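Reports > Site visits > AI oversight

Record-keeping under the draft AI rules: a visit to the Virau test centre

June
By Min-kyu Baek

Virau opened its test centre at Vusimville to outside visitors for one afternoon. The invitation went to people who work on conformity assessment, and the programme dealt with one question: what a supplier must be able to show an inspector when an automated system makes a decision that is later disputed.

The session began in the records office. Virau keeps a decision log for every system it assesses. Each entry holds the input, the model version, the output, a confidence value and the name of the person responsible on that shift. Entries are kept for 12 months and then reduced to a summary. Staff said the retention period was the point most often raised by suppliers, who want it shorter, and by insurers, who want it longer.

We were then shown a sample file from Grureo, which supplies software for sorting loan applications. It ran to 117 pages. Almost half of it was version history. The risk assessment was clear, but the section on human review named a job title and gave no account of what that person could overrule. Virau had returned the file with a request for a written procedure. 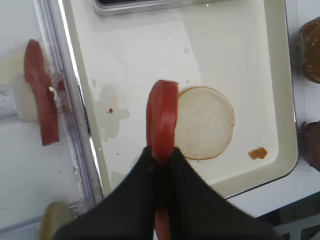
Classification by risk took up the second hour. The draft rules sort systems by use, and the same model can fall into different classes depending on where it is put to work. Virau's assessors apply a short form with 3 tests: who is affected, whether the effect can be reversed, and whether a person can step in before it happens. Something like a spam filter raises few questions about rights, whereas a refused loan raises several. The form is meant to settle the plain cases quickly and leave time for the others.

Carhuamaca, a smaller firm that writes audit tools, gave the last talk. Its software checks a log for gaps and for entries altered after the event. The demonstration used a set of 2000 entries with faults placed in it beforehand. The tool marked missing timestamps correctly. It was weaker on entries where the model version had been changed without a note, and the speaker said this part was still being rewritten.

Questions at the end were mostly about cost. Virau charges by file and not by system, so a supplier with one model and several uses may pay more than once. No figures were handed out. The slides and a blank copy of the classification form can be requested from the records office.

Contact | Copyright | Back to top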